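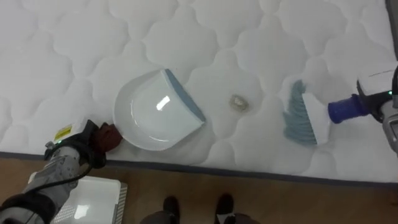

Acta de la reunión de Pisos y Ropa de Cama
Residencia Flisness, Funditville
27 de julio de 2026, sala de la planta baja

Asisten: encargada de pisos, turno de mañana, turno de tarde, recepción, mantenimiento y compras. Lavandería se incorpora en el punto 3. Excusa su asistencia administración, que envió sus comentarios por escrito.

Se abre la reunión a las nueve y media. Se aprueba el acta anterior con una corrección: donde decía «fundas retiradas» debe decir «fundas pendientes de retirar».

1. Limpieza de colchones entre estancias

Es el punto que quedó aplazado en febrero. El turno de mañana explica que al deshacer las camas aparecen restos sueltos encima del colchón - papeles, pañuelos, envoltorios, migas - y que cada persona los quita a su manera. Unas sacuden el colchón contra la pared, otras pasan la mano y otras dejan el repaso para la aspiradora, que muchas mañanas está en otra planta.

El problema es mayor con los acolchados blancos. Las costuras entre los paneles abombados forman surcos y lo menudo se queda metido ahí. Si se pasa la mano, se arrastra de un panel al siguiente.

Se acuerda el siguiente orden de trabajo para todas las habitaciones:

Retirar la ropa de cama doblándola hacia el centro, para no esparcir lo que haya dentro.
Recoger con cepillo y recogedor lo que quede en la superficie. El recogedor se apoya sobre el propio colchón, con el labio de goma pegado a la tela, y se barre hacia él en pasadas cortas.
Repasar las costuras en el sentido del dibujo y después el ribete de todo el contorno.
Aspirar con la boquilla de tapicería.
Mirar si hay manchas y anotarlas en el parte antes de poner la funda.

El turno de tarde pregunta si hace falta aspirar cuando el colchón se ve limpio. Se contesta que sí en los cambios de huésped. En las estancias largas basta con el cepillo, salvo que el residente pida otra cosa.

Queda prohibido sacudir los colchones por la ventana o contra la barandilla. Recepción ha recibido dos quejas de la planta inferior por este motivo.

2. Cepillos y recogedores

Compras propone separar el material que se usa en las camas del que se usa en el suelo. Ahora mismo están mezclados en los carros y es imposible saber por dónde ha pasado cada uno. Mantenimiento está de acuerdo y añade que los recogedores viejos, sin goma, dejan pasar el polvo por debajo y enganchan el tejido.

Se acuerda:

Los recogedores blancos con tira de goma gris azulada en el borde quedan reservados para colchones y sofás. No se usan en baños, pasillos ni terraza.
Para el suelo se mantienen los de mango largo.
El juego de cama viaja en la bandeja de arriba del carro, en una bolsa propia.
Se lavan con agua y jabón al acabar el turno y se dejan escurrir colgados del mango. No se guardan mojados.

Compras pide autorización para 24 juegos, con los que quedarían cubiertos los carros y una reserva pequeña en el almacén. El presupuesto de Veloso es de 672 euros, transporte incluido. Administración había indicado en su nota que prefería repartir el gasto en dos pedidos. Tras hablarlo se decide hacer uno solo, porque el precio sube si se parte. Se autoriza.

El turno de mañana insiste en que el cepillo sea de cerda blanda. Los del último pedido eran demasiado duros y sacaban bolitas en la tela. Compras pedirá una muestra antes de confirmar.

3. Fundas y protectores

Se incorpora lavandería. Informa de que hay 49 protectores apartados por tener la goma dada de sí. Se pueden arreglar cambiando el elástico, pero en la casa no hay máquina para hacerlo. El taller de arreglos de Funditville los admite por tandas y tarda unos diez días.

Se discute si compensa. El turno de tarde cree que el tejido está ya muy gastado y que en unos meses habrá que tirarlos igualmente. Lavandería opina que al menos la mitad tiene vida por delante. Se acuerda que lavandería haga una selección, mande arreglar los que estén bien y pase el resto a trapos.

Lavandería recuerda también que están llegando fundas con restos dentro y que luego aparecen pegados en el filtro de la secadora. Pide que se vuelva cada funda del revés y se vacíe en la habitación, antes de echarla al saco. Se recoge la petición y se incluirá en la hoja de los carros.

4. Colchones apoyados en el suelo

Mientras se cambian los somieres de la segunda planta, varios colchones están puestos directamente sobre el suelo de madera. Mantenimiento advierte de que no conviene dejarlos así mucho tiempo, por la humedad y por la tarima. Los últimos somieres llegan la semana que viene.

Hasta entonces se barrerá el suelo antes de mover cada colchón y se levantarán de lado durante la limpieza, siempre entre dos personas y cogidos por las asas. No se tira del ribete: en la habitación del fondo se ha descosido un tramo por hacerlo. Mantenimiento lo revisará y dirá si se puede coser o hay que pedir un panel lateral nuevo.

Encargada de pisos pregunta por el giro de los colchones. Se mantiene el calendario que hay en la puerta del almacén, cabeza por pies, y se aprovechará el cambio de somieres para poner al día los atrasados.

5. Objetos encontrados

Recepción pide que todo lo que aparezca entre la ropa de cama y no sea claramente basura se baje en sobre, con el número de habitación. El mes pasado se tiró un recibo doblado que un residente reclamó después. En caso de duda se guarda.

Pañuelos y envoltorios arrugados van a la bolsa del carro sin más trámite.

6. Ruegos y preguntas

El turno de tarde pide otro enchufe en el pasillo de la segunda planta para la aspiradora. Mantenimiento lo mirará, pero no se compromete a una fecha.

Recepción pregunta quién avisa cuando una habitación está lista. Se seguirá haciendo con la tarjeta verde en la puerta y el aviso por teléfono - las dos cosas, porque con la tarjeta sola ha habido confusiones.

Tareas pendientes

Compras: muestra de cepillo blando y pedido de los juegos.
Lavandería: selección de protectores y envío al taller.
Mantenimiento: ribete descosido, somieres y consulta sobre el enchufe.
Encargada de pisos: hoja nueva para los carros con el orden de trabajo del punto 1.
Recepción: sobres para objetos encontrados.

Se levanta la sesión a las once menos diez. La próxima reunión se convocará cuando estén colocados los somieres.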